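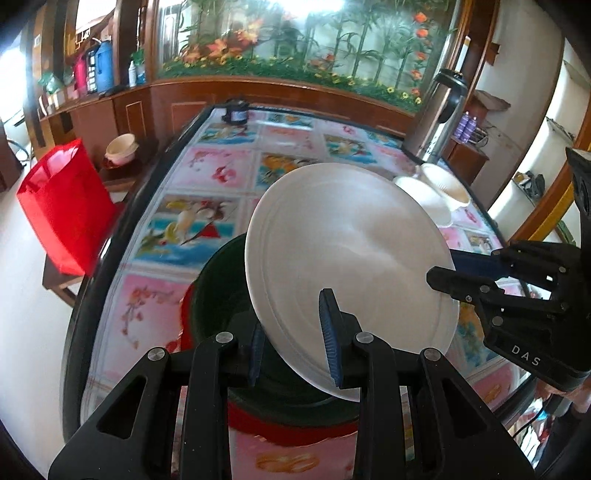
Exhaust manifold studs keep backing out on an iron-head V8

Wirnier
Two studs on the rear port of the left bank loosen after every few heat cycles. Headers are aftermarket, flange thickness unknown. I torque them cold and they're finger-loose by 2130 km. Gaskets are composite. Would thread locker hold at that temperature?

Cendar
Ordinary thread locker won't survive there. Check the flange with a straight edge first. Mine was bowed at the rear port and no fastener would stay put until it was machined flat. I had it surfaced and went to multi-layer steel gaskets.

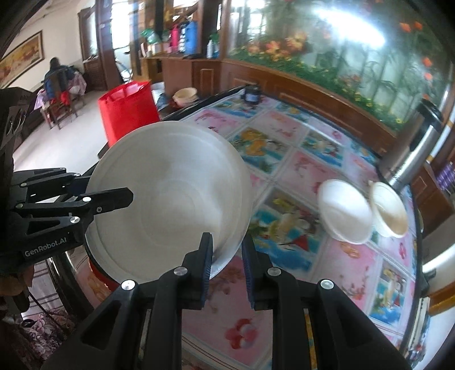

After that, torque from the centre outwards in two passes, final figure 46 N·m on my studs. Yours may differ, so go by the stud maker's sheet. Retorque once the engine has gone through a full heat cycle and cooled overnight.

Zinden
locking tabs. fixed mine

Aoki
Also check whether those stud holes break into the water jacket. If they do, use sealant on the block-side threads.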